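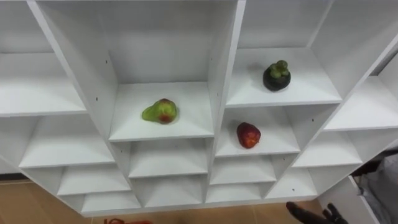 When does the new Larnano record come out, and in what form? The album is scheduled for release in October, as a digital edition and on vinyl, with eight tracks in both.

The title is Wakix, and it is the third full-length record issued under the Larnano name. Readers of this blog will know that Larnano is the solo work of Senyo Nartey, who began releasing house music from Gurville and who still writes, records and mixes all of it there. An advance copy was made available to me for the purpose of this post, and I have now listened to it from start to finish on three occasions.

The earlier albums were built for the dance floor. Wakix is slower and more patient. The opening track holds a single organ chord for most of its length, and the kick drum enters well after the listener has stopped expecting it. The second, "Bhat," runs at 131 beats per minute and is the fastest piece on the record - it is also the only one released as a single to date. Its bass line is plain, its vocal sample is short, and the arrangement leaves a good deal of space around both. 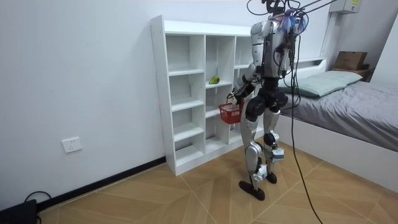
Mebrat Birhane wrote in after my note on the single last month to say that the radio edit does the track a disservice. The long breakdown, in her view, is the point of the piece, and removing it leaves a pleasant loop with nowhere to go. She also asked whether the full version would appear on the album.

I am pleased to confirm that it does. The complete version is included, with the breakdown intact, and I share her opinion of the edit. The transition out of that passage, where the hi-hats return slightly ahead of the chords, is among the best moments in the Larnano catalog.

The middle of the album is less even. Two of the tracks rely on the same filtered piano sound, and they have been placed next to each other. A different running order would have served them both. The vocal piece that follows is stronger, although the voice sits low in the mix and the words are difficult to make out on small speakers.
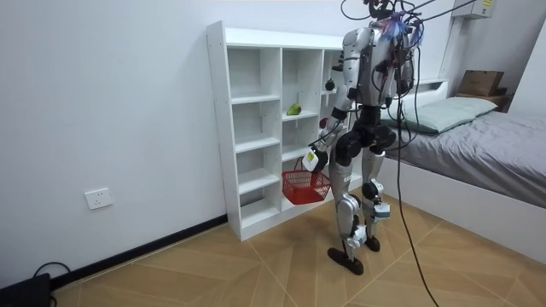
The second side of the vinyl edition opens with the longest track, a deep house piece with hand percussion and a muted trumpet. Nartey has used brass before, mostly in short samples. On this recording the trumpet carries the melody throughout, and the drums are kept well behind it. I would recommend that first-time listeners begin with this side.

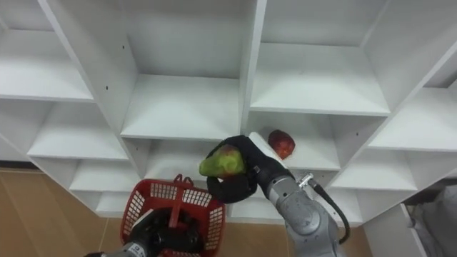
The closing track returns to the organ from the opening, now with a full rhythm section beneath it, and fades out slowly. Orders for the vinyl edition are being accepted through the Larnano mailing list, and the digital edition will follow on the same day.

Posted 2022-08-21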